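3.2 Play sessions and materials

The study used Sultberg, a hidden-movement board game for three to five players in which one player travels in secret and the others try to locate that player within 22 rounds. The map has 242 numbered nodes joined by road, tram and river links. At fixed rounds the hidden player must place a pawn on the current node; in all other rounds only the type of link used is revealed. We chose this game over Nunik, used in our pilot, since Nunik allows players to pass a turn, and passing made the decision times hard to compare between groups.

Participants were recruited through two board game clubs and a university mailing list. A total of 210 people signed up and 200 completed both sessions. Groups were formed by the second author (Hemmin) so that no group contained more than one player who had reported prior experience with the game. Each group played one practice game, which was not scored, followed by two scored games. The hidden role was assigned by card draw before each scored game and could not be held twice by the same person.

Moves by the hidden player were written on a paper log with a sliding cover. Moves by the searching players were entered by a session assistant on a tablet, together with the time at which the pawn was released. Table talk was recorded and later coded by Thammasiri and Kamolrat, working independently, under the four-category scheme of Section 2.4 (proposal, objection, information, other). Disagreements were settled by Yensuk, who had no part in running the sessions. The coded set holds 2,635 searcher turns. Turns in which a rule question interrupted play were kept in the set but flagged, and are left out of the timing analysis.

3.3 Breaks and session length

Scored games lasted between 48 and 95 minutes. A break of ten minutes was placed between the first and second scored game, during which players left the map table and the log was covered. Drinks and snacks were available in a separate area. Players were asked not to discuss the finished game during the break. We did not enforce this, and the effect of any such talk on the second game cannot be separated from ordinary practice effects.

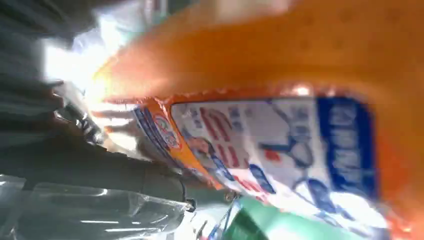 Figure 3. Orange container with a printed label, close view.

3.4 Measures

Search efficiency was defined as the drop in the number of possible hidden-player nodes after a full round of searcher moves, divided by the number possible before it. The set of possible nodes was computed from the public information only — link types and revealed positions — and so does not depend on what the searchers said or believed. A value of zero means that the round removed no nodes.

Agreement was scored per turn as the share of searchers whose last coded proposal matched the move that was made. Turns with no coded proposal received no agreement score. Both measures were averaged within a game before any comparison between groups, following the procedure Rotich applied to the Kaewkla data.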